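메뉴 | 매거진 | 라이프
기사 공유하기
글자 크기 조절

포장이 먼저 말을 건다, 동네 가게 진열대의 색깔 이야기

2018년 4월 21일

빨강. 결국 또 빨강이다. 이번 달 내내 가게 진열대만 보고 다녔다. 음료, 과자, 차, 비누. 물건보다 껍데기를 더 오래 봤다. 눈이 좀 아프다.

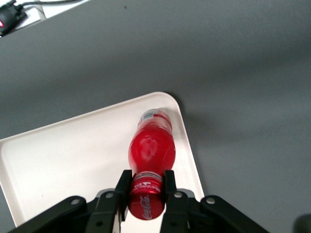
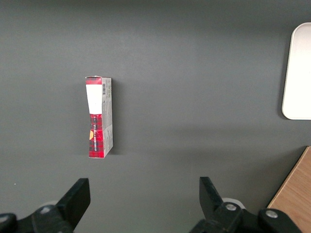
빨간 코카콜라 병과 빨간 타탄 무늬가 들어간 종이 상자.

멀리서도 보이는 색

포장 디자이너 젬마 멜리스(Gemma Melis)를 만난 건 토요일 아침. 작업실 이름은 우벤트(Wuvent). 계단이 가파르다. 벽 한쪽에 색 견본이 300장 붙어 있는데 그중 빨강 계열만 28장. 내 눈엔 다 똑같았다. 본인 말로는 전부 다르단다.

"손님은 글자를 안 읽어요. 색을 먼저 보고, 모양을 보고, 그다음에야 이름을 봐요. 가격은 맨 마지막이고요."

정말? 나는 가격부터 보는데. 그랬더니 웃는다. 다들 그렇게 말한다고.

멜리스가 처음 맡은 일은 오를란디니(Orlandini)라는 작은 비스킷 회사의 상자였다. 초록으로 냈다가 퇴짜. 파랑도 퇴짜. 아홉 번째 시안에서야 통과됬다. 벽돌색에 가까운 빨강. 사장이 어릴 적 할머니 부엌 타일 색이라고 했다나. 그 상자는 아직도 그대로 쓴다.

체크무늬는 왜 안 늙을까

담요, 치마, 보온병, 과자통. 격자무늬는 안 가는 데가 없다. 겨울 느낌이 난다는 사람도 있고 교복 생각난다는 사람도 있다. 내 경우는 이모네 집 도시락 가방. 지퍼가 늘 고장나 있었다.

홍차 가게 수셀(Susell)은 작년부터 체크무늬 포장지를 쓴다. 선물용으로만. 원래는 민무늬 갈색 종이였는데 손님들이 집에서 다시 포장한다는 얘길 듣고 바꿨단다. 종이값은 올랐다. 그래도 안 돌아간다고. 다만 무늬가 모서리에서 어긋나면 바로 싸구려처럼 보인다. 직원들이 접는 법을 따로 배웠다. 나도 해봤는데 세 장 버렸다.

비워 두는 것도 일

요즘 주문은 반대로 간다. 글자 빼 달라, 무늬 빼 달라. 흰 바탕 넓게. 멜리스는 이게 더 어렵다고 한다. 흰 칸이 넓으면 인쇄 얼룩 하나도 도드라지고, 글자 간격이 조금만 틀어져도 티가 난다. 비누 브랜드 데쿠라(Dekura)의 포장은 앞면에 이름 하나만 남겼다. 성분은 전부 뒤로. 첫 인쇄분 300개는 흰색이 누렇게 나와서 다시 찍었다고. 그 돈은 누가 냈냐고 물었더니 화제를 돌린다.

버릴 때 생각도 해야

마지막으로 이건 내 불만. 예쁜 상자일수록 안 뜯어진다. 코팅된 종이에 비닐 창, 금박 스티커까지. 분리하다 손톱이 나갔다. 멜리스도 인정. 요즘은 창을 아예 없애자고 먼저 제안한단다. 열에 몇은 받아주냐고 하니 안 세어 봤다고, 그냥 전보단 많다고.

작업실을 나오면서 비스킷 한 상자를 얻었다. 벽돌색 그거. 비스킷은 버스에서 다 먹었고 상자는 아직 책상 위에 있다. 클립을 넣어 뒀다.

이 기사 저장하기
라이프 다른 기사 보기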